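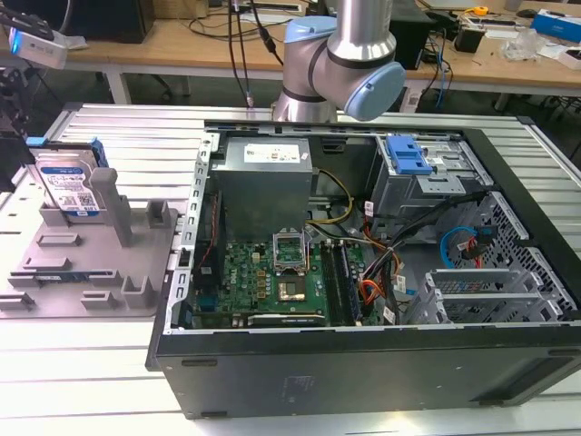 4. Preparing the office computer for Steltis

Steltis keeps the shop's stock records on one computer, called the host. The tills connect to it over the shop network. Complete this section before you install the software on any till.

4.1 What the host needs

The host must stay switched on during opening hours. It needs at least 50 GB of free disk space and a wired network connection. A refurbished desktop is suitable for shops with up to 2000 stock lines.

Note: Do not use a till as the host.

4.2 Moving records from an older computer

1. Close Steltis on every till.
2. On the old computer, open Tools, then Export Records.
3. Choose Full Export. Partial exports leave out supplier prices.
4. Save the file to a memory stick. A shop with several years of sales may need some 18 GB.
5. Wait for the message "Export finished" before removing the stick.

Caution: Keep the old drive until the first stocktake on the new host has been signed off. 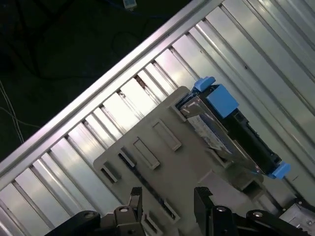 Fig. 4-1. Hard disk drive in its carrier.

4.3 Importing the records

1. Sign in to the new host as the shop manager.
2. Put in the memory stick and choose Import Records.
3. Enter the shop number printed on your licence letter.
4. Check the supplier list. Names with an accent may need typing again.
5. Print the Opening Stock report and compare it with the last one from the old computer.

If the totals differ, do not correct them by hand. Run the import again with Replace Existing ticked. If error 142 appears, the export file is incomplete and you must repeat 4.2.
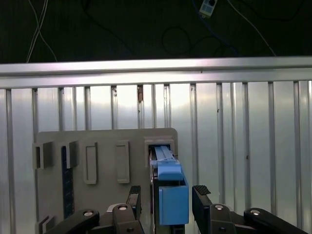

4.4 Setting the nightly backup

1. Open Settings, then Backup.
2. Choose a time after the last till has cashed up.
3. Pick a folder on a separate drive.
4. Press Test. A green tick appears next to the folder name.

Note: Backups made before March 2023 use the old file type. They can be opened but not saved over.

Section revised 28 April 2023, V. Begum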